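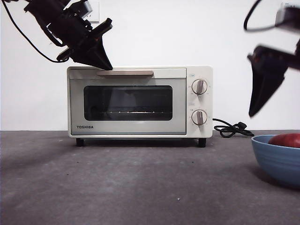 According to the shift log at the Inskip test kitchen, the arm "did what it was told, and it was told the wrong thing." The entry was written after a door-opening routine bent the hinge of a countertop oven. Most contact faults described in this chapter could be logged the same way.

# Chapter 7: Contact Faults in Household Manipulation

## 7.1 The Inskip Fault

A toaster oven door is a simple mechanism with one axis of rotation. To open it, a gripper must reach the handle, take hold, and follow an arc set by the hinge. If the commanded path and the arc differ, the arm and the door push against each other. A person feels this at once and gives way. A position-controlled arm does not, unless it has been set up to do so.

The Inskip cell used two arms driven by a Gorkudar controller. One arm worked the door and the other moved food, such as an apple from a bowl. In May the cell ran 816 door cycles without a recorded fault. On the next cycle the left finger came down on the top edge of the oven, near the end of the handle, and the controller reported a completed grasp. The pull phase began. The finger slipped behind the handle, wedged there, and drove the door sideways until the motor current limit tripped.

Three conditions were present:

- The oven had been moved during cleaning and its stored position had not been updated.
- The grasp check used finger position only. A finger stopped by the oven body gave the same reading as a finger stopped by the handle.
- The current limit was still at 100 percent of the rated value, the factory setting.

Any one of these could have been tolerated. The second is the most important for our purposes - it let a position error pass into a phase of motion where force was applied.

## 7.2 Scope of the Chapter

Section 7.3 defines contact faults and separates them from collisions in free space. Section 7.4 covers force and current limits, using the settings later adopted at the Clondport site. Section 7.5 deals with appliances that are free to slide, and with loose power cords inside the reach of an arm.

Readers should be familiar with joint torque and with the stop categories in Chapter 4. The Brandska worksheet at the end of the chapter is needed for Problems 3 and 4.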